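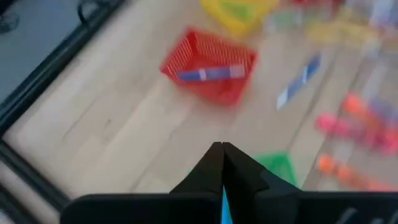
Skosatwood Play Library, Jiltville
Progress report on the small equipment grant
2024-01-06

You asked for a short account of what the money has done since November. The short account is that it has bought baskets, and that the baskets have been harder to agree on than the toys.

Sorting. When the grant came through, the games equipment lived in one cupboard in an order best described as geological. Everything has now been out on the floor at least once. Of the 200 items on the old list, 40 could not be found and have been struck off. Several things that were never on the list have been found, including half a croquet set. We have no plans for it.

Baskets. The first idea was labels. Labels were printed, stuck on, and peeled off by borrowers under five, who considered them part of the loan. We have since gone over to color. The red plastic basket is for the blue-and-white sticks, and the yellow one is for whatever goes out with them that month. Slatted sides were chosen over solid ones so that a parent can see what is inside without tipping it out. Parents tip it out anyway, but they now do so with full information.

The sticks. These remain our most borrowed item and our least returned one. The rule is that a stick is put away when it is in the red basket. A stick on the floor next to the red basket is not put away, however close it is, and this has had to be said more often than the budget allowed for. Long sticks across the top of a short basket also have a habit of rolling off. A deeper basket would fix that and is the first thing on the list below.

Floor. The pale wood floor in the play room has held up well, and we have stopped using the rug, which hid small parts and one library card. The planks are easy to sweep. They are also slippery in socks, and a notice now says so at a height that adults can read.

Loans. The Diệp bequest shelf is open again, and 40 loans went out from it in the period. Six came back incomplete. The Arby puzzle is still short of its sky.

Money. Spending is within the amount awarded. The line for storage is slightly over and the line for labels is considerably under, for reasons given above. We would like your permission to move the remainder across.

Still to do:
Deeper basket for the sticks, red if the shop has it
New inventory, typed, with the croquet set on it
A lid for the yellow basket, or a decision to stop discussing lids

Receipts are attached in date order, apart from the one that went through the wash.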